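Benchtop lab forum > Ventilation and air > Recirculating cabinet vs. ducting out the wall

nawal_k
Posted 7:40 pm

Hi all. I took over the small teaching lab at our college in December and I'm trying to sort out the air before the next term starts. Right now we have one old ducted hood, a Brotora, and it howls. You can't hold a conversation next to it. The building people quoted me for a new fan and new duct run and I nearly fell off my stool. So I've been looking at the Sendmont recirculating cabinet, the one with the carbon filter on top. We mostly use ethanol, a little acetone and some vinegar-strength acids. Is anybody running one of these in a room with students in it? Do you like it?

ritva_p
Posted 8:02 pm

We have two. I like them fine for what you listed. They're quiet, you plug them in and you're done. The thing that bugs me is filters. We paid 85 a filter from one seller and then they switched us to a different part and the price went up, so get that in writing before you buy.

Also please write down the hours. We keep a sheet taped to the side and whoever uses it fills in their start and stop time. Half the time they forget the stop time, but it's still better than guessing.

mostafa.ramadan
Posted 8:15 pm

I'm going to be the grump here. I would not put a carbon box in a teaching room. Carbon works until it's full and then it doesn't, and your nose is a terrible way to find out. A duct takes the stuff outside. Yes it's loud, but loud is usually a worn bearing or a loose belt, and that's a cheap fix. Have you had somebody open up the fan housing on that Brotora? I'd do that before spending a cent on anything else.

nawal_k
Posted 8:31 pm

No, and now I feel silly. I just assumed it was old and that's how old hoods sound. I'll ask.

Room 18 is the one I'm talking about, by the way. No windows that open, one supply vent in the ceiling, and a door that sticks. 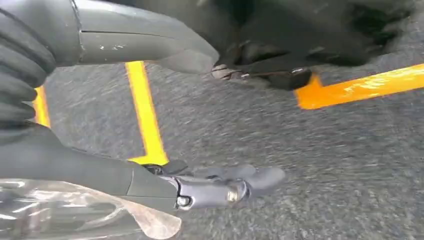

Gray shell with a few scuffs, darker parts behind

Anyway, the sticking door might be part of it? It gets much harder to pull open when the hood is running.

ritva_p
Posted 8:44 pm

Oh, that's a clue! Your hood is pulling more air than the supply vent is giving you, so the room is starved. Prop the door open for a minute and see if the howl changes. Ours did that in the old building and the fan was perfectly healthy.

cengiz_y
Posted 9:10 pm

Second the door test. But Mostafa, I think you're being too hard on carbon. Ethanol in small amounts with a filter log and a saturation check is a pretty ordinary use. I ran a Nustanley ductless for years and changed the filter early every time, and never had a complaint. Where I agree with you is acetone. Light solvents don't hang on to carbon as well, and if the students are pouring it all day I'd want a duct.

mostafa.ramadan
Posted 9:22 pm

"Changed the filter early every time" is doing a lot of work in that sentence, Cengiz. You're careful. The next person who gets that room might not be. I've opened cabinets with a filter so old the label had faded off.

cengiz_y
Posted 9:25 pm

OK, fair. I've seen those too.

hajar_az
Posted 9:51 pm

Whichever way you go, send the maker your real chemical list with the amounts and ask them to say yes or no for each one. I did that with Bouazza and they came back with a no on two things I'd assumed were fine. Took them a week, but I'd rather know.

nawal_k
Posted 10:06 pm

Just ran back over there with my coat still on. Door propped open, the howl drops to a hum. I could hear the clock! So I'm going to ask about the supply vent and the fan first, and email Sendmont the list in the meantime. Ritva, could you post a photo of your hours sheet when you get a chance?

ritva_p
Posted 10:12 pm

Sure, I'll get it in the morning. Ignore the coffee rings.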